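Folding and Caring for Microfiber Towels (and the Bed You Fold Them On)

Posted May 26, 2026

I have a soft spot for the thick, two-sided kind of microfiber towel, the sort with a plush colored face and a gray fleecy back. My first one came from the little housewares shop on Bustamante, years ago now, and it lived in the car before it got promoted to the house. I use them for mirrors, for the dog, for the rings that glasses leave on the nightstand, and once for an entire spilled pitcher of lemonade. They'll do nearly anything you ask, but they do need a bit of looking after, and they are slippery little devils to fold.

Start with the washing. Keep microfiber away from your bath towels and anything else that sheds, or you'll be picking lint out of it until August. Warm water, a small amount of plain liquid detergent, and no fabric softener at all, please! Softener coats the fibers and then the towel just pushes water from one side of the table to the other. If you've already made that mistake (I have, more than once), run it through 2 washes with nothing but a splash of white vinegar and see how it does. Dry on low or hang it over a chair.

Now the folding. I like to do mine on the bed, where there's plenty of room and I don't have to stoop. Lay the towel out flat with the colored side up and smooth it from the middle outward with the side of your hand. Then take the edge nearest you and turn it back over itself, so the gray side shows. Don't press it down hard yet. A thick towel wants to make a fat, rounded fold at first, and if you squash it right away the corners wander off on you. Check that the bound edges line up, fix whichever side has crept, and only then carry on to the next turn.

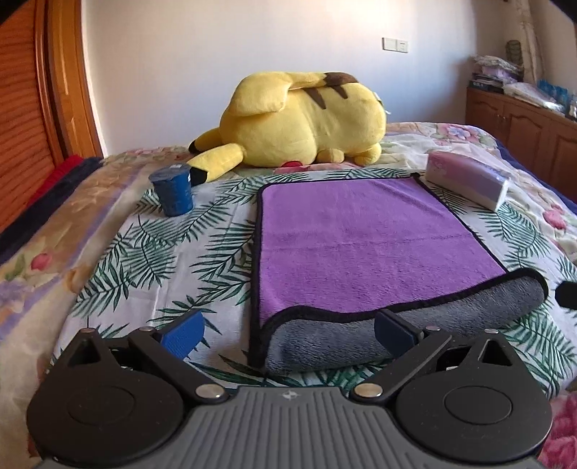
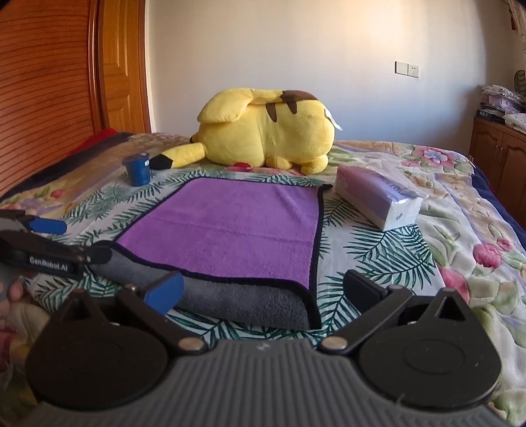

Purple towel on the floral bedspread, near end turned back to the gray side.

From there you have a choice. For a shelf, fold it in half again and then in thirds, with the smooth folded edge facing out. For a drawer or a basket, roll it from the folded end and stand the rolls up side by side. I use a shallow Sevent bin for mine and it holds 6, which is plenty for a household our size. My sister swears by rolling everything and my mother never rolled a thing in her life, so suit yourself.

A word about the binding. That narrow strip around the edge is usually the first part to give out, and a corner that keeps flipping up will fray faster than one that lies flat. Smooth the corners down with your thumb while the towel is still a little damp. Loose threads get snipped, never pulled.

You don't have to clear the whole bed before you begin, by the way. Stuffed animals can stay up by the head, tissues can stay off to one side — just leave yourself a good open patch in the middle. I used to move every last thing to the dresser and then back again, and I can't think why. Do give the bedspread a quick shake first, though, as microfiber will grab every crumb and hair it touches.

And when a towel has gone stiff and scratchy for good, cut it into quarters and put it in the garage for bicycle chains and muddy boots.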